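Workshops > Kozan house > Room 9 > Bench and table check

Table check, room 9, June round

Form 151, filled in on Tuesday before the morning opening. Remarks are written after each point.

1. Table stands level, does not rock. OK. One foot was screwed out a little, I turned it back.

2. Edges and corners without splinters or sharp places. OK.

3. Lamp and cable. OK, but the cable is too near to the chair. Please lead it along the wall.

4. Floor under the table. Swept. Keep the Dratov boxes out of the walking way, I had to move two of them.

5. Cleaning product. The Clovumel bottle is closed and has its label. The cloths must be changed, they leave fibres.

6. Table top. Not passed. The white surface has grey smudges, scuffs and small dark specks, the left half is the worst. Wipe with a damp cloth first, then look again which marks are scratches. 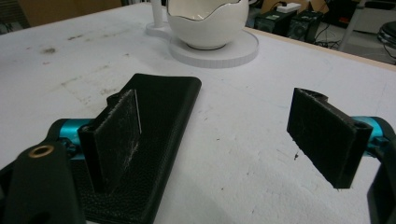 7. Breakable things. The white bowl with the gold rim has a wavy, jagged edge by its design, so it is difficult to feel a real chip. Check it with the eyes under the lamp, not with the finger. Lift it together with its round base plate, with two hands.

8. Leather things. Black pebbled leather must not lie on a damp table. Put it on the shelf before wiping and bring it back when the top is dry.

9. Clalis cupboard. Door closes, key is in its place.

Result: points 3, 5 and 6 stay open. Next check after the table is cleaned.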